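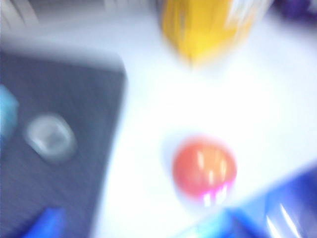

Why do things look blurry when they move fast?

Wave your hand very quickly in front of your face. Can you still count your fingers? Probably not. They melt together into something soft and pale. We call this motion blur, and both your eyes and cameras can make it.

Light needs time

To see a thing, we need light. The light comes from a lamp or from the Sun, it bounces off the thing, and it goes into your eye. At the back of the eye there is a thin layer called the retina. It catches the light and sends a message to your brain.

This work is quick, but it takes a little time. If your hand has moved to a new place before the eye is finished with the old place, the two pictures mix. Then you see a smear.

How a camera does it

A camera has a small door for light. Its name is the shutter. In many phones it is not a real door - the phone just starts and stops collecting the light. The time between the start and the stop is called the exposure.

When the exposure is long, a moving thing has time to travel, and it leaves a streak. The same happens if the thing stays still and the camera moves. Then even a table can look soft at its edges, and a round thing can come out as an oval.

A fast camera can keep its shutter open for only 1/2,000 of a second. In such a short time a running dog moves less than one centimeter, so you can see the hairs on its ears.

Why is it worse in the evening?

In a dark room there is little light to catch. The camera must wait longer to collect enough of it, and a longer wait means more blur. This is why photos of a birthday cake with candles are often not sharp.

Try it yourself

You need a pencil, a sheet of white paper and a phone or camera. Ask a grown-up before you borrow it.

1. Put the pencil on the paper near a sunny window. Hold the camera still with both hands and take a photo.
2. Take a second photo, but this time move the camera slowly to the side while you press the button.
3. Close the curtains and do these 2 photos again.
4. Compare all of the photos. In which one is the pencil the widest?

Now turn the pencil so it points the same way as you move the camera. The blur makes it look longer, but it does not get much wider.

Words to remember

Retina: the layer at the back of the eye that catches light.
Shutter: the part of a camera that lets light in and stops it.
Exposure: the time when the camera collects light.

Fistel Kids' Science Pages, 19/08/2024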